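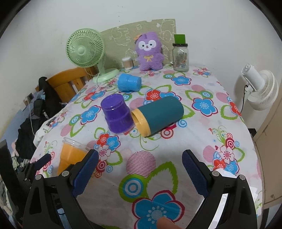
Item 3: hand-held gripper over the practice table, pads open.

Jundora Robotics Club: minutes, 31st May

Present: Jasmina Golob (chair), Noémi Fodor, Vy Sầm, Nhi Tô (minutes)
Apologies: Zanele Swanepoel

1. Previous minutes
Accepted with one correction. The spare servo was ordered by Noémi, not Vy.

2. Competition
Entry form for the Umberg round in November received. Each team may bring one arm and up to 12 training objects. Colour of the objects is not restricted. Jasmina to ask whether soft toys are allowed.

3. Tidy-up task
Vy reported on the hand-held recordings. Target is 1000 clips; about 10 per cent have been rejected so far, mostly for fast wrist movement. Cups on their side and the teal container with the yellow cap are to stay in the object set. Upside-down cups to be logged as a separate start position. Noémi asked that the flowered tablecloth be alternated with a plain one. Agreed.

4. Gripper
Finger pads to be checked for wear before each session. Nhi to write the check into the log sheet. Vy to re-measure the full opening with calipers and update the drawing.

5. Storage
Clips to be copied to the second drive weekly. Action: Zanele, to be confirmed.

6. Other business
None.

Next meeting: same room, date to be sent by email.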